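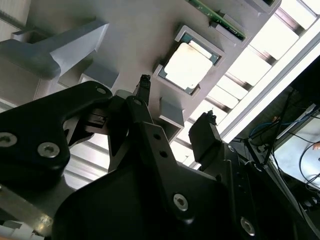
図1　手首カメラの画像。ホルダー上のCPUと、右手に並ぶ蛍光灯

Mikamdale 技術フォーラム ＞ 認識・計画 ＞ Mimix

手首カメラによるCPUの姿勢推定が不安定となる件について

投稿者：illberg_vision
2018年2月5日

Illberg 研究所 認識班より、Mimix の姿勢推定モジュールについて照会いたします。

当所では、治具に置いたCPUをグリッパで把持し、デスクトップPCのソケットへ装着する作業の自動化を進めております。把持の手前でアームを観測姿勢に止め、手首カメラの画像からCPUの姿勢を推定し、その結果を Mimix の把持計画に渡す構成です。グリッパの制御には Fuchs ドライバを使用しております。

同一の観測姿勢から姿勢推定を50回繰り返したところ、9回で姿勢が大きく外れました。外れた結果を調べますと、CPU外周の矩形として、金属製ヒートスプレッダの輪郭を採用している場合と、ホルダーの縁を採用している場合が混在しております。いずれも信頼度は閾値を超えており、計画側では棄却されません。

図1の右側に見えるとおり、蛍光灯が視野に直接入っており、自動露出の基準がそちらに引かれている疑いがございます。露光時間を固定する以外に、モジュール側で講じうる対策がありましたらご教示ください。

Re: 手首カメラによるCPUの姿勢推定が不安定となる件について
投稿者：kakuno_ctrl

ご報告の内容から判断しますと、まず自動露出を停止することが前提になるものと考えます。

自動露出のまま推定を繰り返した場合、同一の観測姿勢であっても入力画像の明るさがそろいません。モジュールの評価とカメラ設定の評価が分離できませんので、露光時間を固定したうえで再度測定されることをお勧めいたします。

加えて、測光領域からグリッパを除外されているかも確認願います。視野の下半分を黒い筐体と指が占めておりますので、全画面の平均で測光しますと、蛍光灯とは逆の方向にも露出が引かれます。手先マスクは Mimix の設定項目 hand_mask に登録できますが、この項目は推定にのみ適用され、カメラの測光には反映されません。この点は文書の記載が不十分であり、誤解が生じやすい箇所です。

Re: 手首カメラによるCPUの姿勢推定が不安定となる件について
投稿者：Lutz Vogler

私は露出を主因とする見方には同意いたしかねます。

ヒートスプレッダの輪郭とホルダーの縁が混在するという症状は、モデルの登録方法に起因する可能性が高いと考えます。CPUを単一の直方体として登録されていないでしょうか。図1では、反射の強い金属面の周囲に青緑色の基板が見えております。基板とヒートスプレッダは寸法の異なる別の面ですので、入れ子の矩形として登録しなければ、推定器はどの輪郭に合わせるべきかを決められません。明るさを整えても、候補が複数ある状態は残ります。

私どもの環境では、次の手順で運用しております。

一、色空間で基板の領域を抽出し、外周の矩形を先に求める。
二、その内側に限定してヒートスプレッダの輪郭を探索する。
三、両者の中心のずれが許容値を超えた場合は、信頼度にかかわらず棄却する。

三の検査は Mimix の標準機能にはなく、後段のフィルタとして追加する必要があります。

Re: 手首カメラによるCPUの姿勢推定が不安定となる件について
投稿者：kakuno_ctrl

Vogler 様のご指摘のうち、入れ子の矩形による登録については賛成いたします。

ただし、色による基板領域の抽出は露出条件に強く依存します。図1の視野には、CPUのほかに右上の緑色の基板もあり、白飛びや黒つぶれが生じた画像では両者の区別が難しくなります。したがって、順序としては露出の固定を先に行うべきであるという考えに変わりはありません。

Re: 手首カメラによるCPUの姿勢推定が不安定となる件について
投稿者：Lutz Vogler

緑色の基板との混同は、探索範囲を治具座標系で制限すれば避けられます。治具の位置が既知である以上、画像全体から色を探す必要はありません。露出の固定に反対しているのではなく、それのみで解決とみなすことに反対しております。

Re: 手首カメラによるCPUの姿勢推定が不安定となる件について
投稿者：illberg_vision

kakuno_ctrl 様、Vogler 様、ご回答に感謝申し上げます。

ご指摘のとおり、CPUは単一の直方体として登録しておりました。また、測光領域は全画面のままでした。両件とも当方の設定の不備です。

計画側の前提についても共有が必要と考え、固定カメラの画像を掲載いたします。

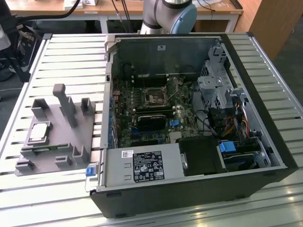 図2　固定カメラの画像。側板を外した筐体と、左側の治具に置かれたCPU

筐体はアルミの作業台に横倒しで置き、ソケットはレバーを上げた状態としております。治具の中央には背の高い支柱があり、現在の Mimix の設定では、CPUの把持後、この支柱を避ける経路が選ばれるまでに計画時間の上限に達する場合がございます。姿勢推定の誤差を見込んで衝突余裕を広げていることが一因と考えておりますが、適切な値についてご意見を頂けますでしょうか。

Re: 手首カメラによるCPUの姿勢推定が不安定となる件について
投稿者：planner_maint

Mimix の計画器の保守を担当しております。

衝突余裕を作業空間全体で一律に広げる運用は推奨しておりません。余裕は物体ごとに指定できますので、形状と位置が確定している治具については小さく、形状の不確かなものについては大きく設定してください。治具の支柱であれば、2 mm を出発点として差し支えありません。

図2で懸念されるのは、支柱よりも筐体内の配線です。ドライブケージの下から赤、黄、黒の電源線が垂れており、黒いケーブルも弧を描いて渡っております。配線は登録モデルに含まれていないことが多く、計画器からは何もない空間として扱われます。この領域は直方体の進入禁止領域として登録し、ソケットへは真上から下降する経路に限定されることをお勧めいたします。

上げた状態のソケットレバーも同様です。閉じた状態のソケット形状を登録したまま計画しますと、レバーとの干渉が検出されません。レバーの開閉を状態変数として持たせ、装着動作の事前条件に「開」を指定してください。

Re: 手首カメラによるCPUの姿勢推定が不安定となる件について
投稿者：s_orihara

横から失礼いたします。配線を直方体で囲む方法については、慎重に検討されるべきと考えます。

私どもで類似の設定を試みた際、進入禁止領域が過大となり、計画器が解を返さなくなりました。特に手首から横に張り出した部品がある場合、真上からの下降であっても、把持部以外が領域に触れると判定されます。深度画像から得た点群を衝突判定に加えるほうが実情に合うのではないでしょうか。

Re: 手首カメラによるCPUの姿勢推定が不安定となる件について
投稿者：planner_maint

点群の利用は可能ですが、本件には適さない面がございます。筐体内部は光沢のある板金で、電源ユニットも金属面が露出しており、深度の欠測が生じやすい対象です。欠測部分は既定では自由空間とみなされます。欠測を障害物として扱う設定に変更しますと、今度はソケットの周辺まで閉塞する可能性があります。

領域が過大になる件については、単一の直方体で覆うことをやめ、線束に沿って小さい直方体を連ねる方法で改善できるはずです。

Re: 手首カメラによるCPUの姿勢推定が不安定となる件について
投稿者：s_orihara

承知いたしました。欠測の扱いについては、私どもでは既定のまま運用しておりましたので、設定を点検いたします。

なお、配線の位置は筐体を入れ替えるたびに変わりますので、手作業による登録の負担は残ると考えております。この点については意見を留保いたします。

Re: 手首カメラによるCPUの姿勢推定が不安定となる件について
投稿者：illberg_vision

経過を報告いたします。

露光時間を 34 ms に固定し、測光領域からグリッパを除外したうえで、モデルを基板とヒートスプレッダの入れ子に変更いたしました。ホルダーの縁を採用する誤りは、変更後の試行では確認されておりません。ヒートスプレッダの輪郭を基板の外周と取り違える誤りは、まれに残っております。これについては、Vogler 様の三の検査を後段に追加し、棄却時には観測姿勢をずらして再撮影する処理を実装中です。

両方の変更を同時に適用しましたため、露出とモデルのいずれが主因であったかは、今回の結果からは判断できません。

計画側については、治具の余裕を 2 mm に変更し、レバーの状態変数を追加しました。配線の領域登録は、小さい直方体を連ねる方法で着手しております。

Re: 手首カメラによるCPUの姿勢推定が不安定となる件について
投稿者：Lutz Vogler

ご報告を拝見いたしました。可能であれば、モデルの変更のみを戻した条件でも同じ回数の測定をお願いいたします。主因が不明のままですと、他の拠点で同じ対策を採用する際の根拠が弱くなります。

再撮影時の観測姿勢は、光軸まわりの回転だけでは反射の条件が大きく変わりません。CPUの面に対する傾きを変える候補を含めてください。

Re: 手首カメラによるCPUの姿勢推定が不安定となる件について
投稿者：kakuno_ctrl

条件を分けた測定には私も賛成です。その際は、モデルを変更後のまま自動露出に戻した条件も加えていただければ、双方の見解を比較できます。

hand_mask が測光に反映されない旨は、Fuchs ドライバとの連携手順書に追記するよう、文書の担当へ依頼いたしました。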